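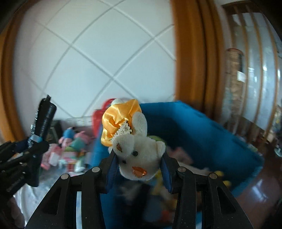
Section 4: Filling the bin and looking after what goes in it

By now your Genthorpe fabric bin should be unfolded, standing on its own, and more or less the shape you would like it to stay. If the walls still look a little slouchy, please don't worry. They are padded, and a few soft folds along the sides are normal and will always be part of the bin's character. This section walks you through putting the plush toys away so that everybody comes out again with ears, bows and capes in good order.

Before you start

Set the bin on a flat floor with the rim pulled fully open. Give the inside a quick wipe with a dry cloth, and have the small mesh pouch from the Drovero accessory pack close by if you bought one (a clean cotton bag does just as nicely).

Sorting and filling

1. Gather the toys on a bed or rug and make two groups: plain plush, and dressed plush. By dressed we mean anything with a ribbon, a satin cape, a lace-edged tag, or little stones and beads sewn or glued on.

2. Check each toy over with your fingers. Give the eyes, nose and any ornaments a very gentle tug. Put anything wobbly aside for mending.

3. Start with the bigger plain toys. Lay them flat on the bottom, since they make a good cushion for everything that follows.

4. Add the medium and small plain toys, filling in the gaps. Stop when the pile is about 6 inches below the rim.

5. Now for the dressed toys. Smooth each cape down along the back, straighten the ribbon, and turn any tag so that it lies flat against the bow. Hold the toy by the head or body, never by the bow.

6. Lay the dressed toys on top, face up, with a bit of room between them. Very delicate ones can go into the pouch first.

Note: White and cream plush picks up color from darker fabrics, and navy satin is a frequent culprit. If a cape has been washed lately, let it dry overnight before the toy goes back in.

Caution: Faceted noses, bead eyes and rhinestones can come loose with age and are a choking hazard. Keep toys decorated this way out of reach of children under three, and look them over every time you refill the bin.

Caution: Please don't press the pile down to make room for one more. Satin creases quickly, and pinned tags can pull threads from a ribbon.

Taking toys out

Lift from the top and work your way down. If you are after something near the bottom, move the upper toys to a chair first. Pulling a toy up by one ear is tempting, we know, but ear seams are often the first to give.

Washing the bin

Empty it completely, shake it out of doors, and sponge the fabric with lukewarm water no warmer than 30 °C and a drop of mild soap. Leave it standing open in a shady spot until the padding feels dry right through. Please do not tumble dry or iron.

For mending ribbons and reattaching tags, continue to Section 5.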